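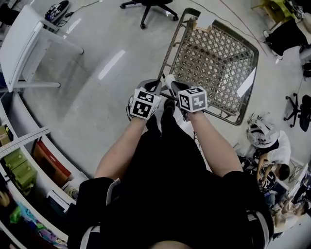
Notes from the Reading Nook

Well, I finally finished the Drora family saga, all 1,006 pages of it, and I'm a bit lost without it! I started in July (on the back deck, with a cuppa and the neighbour's cat) and kept putting it down every time cousin Stoica turned up to borrow money. Stick with him - he gets better in the second half.

Rodica Munteanu has lent me the sequel, so please don't ask me for it until I've had a fair go.
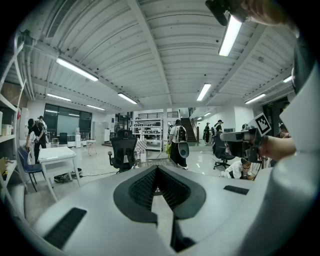
Issue 2 - 9/6/23

Swap shelf news: we've now catalogued 1,563 titles, and the crime section is bursting. If you've got the second Punov mystery at home, could you pop it back? There's a queue, and I'm in it. My favourite this time was a slim little cookbook by Dotov, mostly soups, with somebody's pencilled notes in the margins (less dill, apparently). I've made the beetroot one twice and I'd happily make it again.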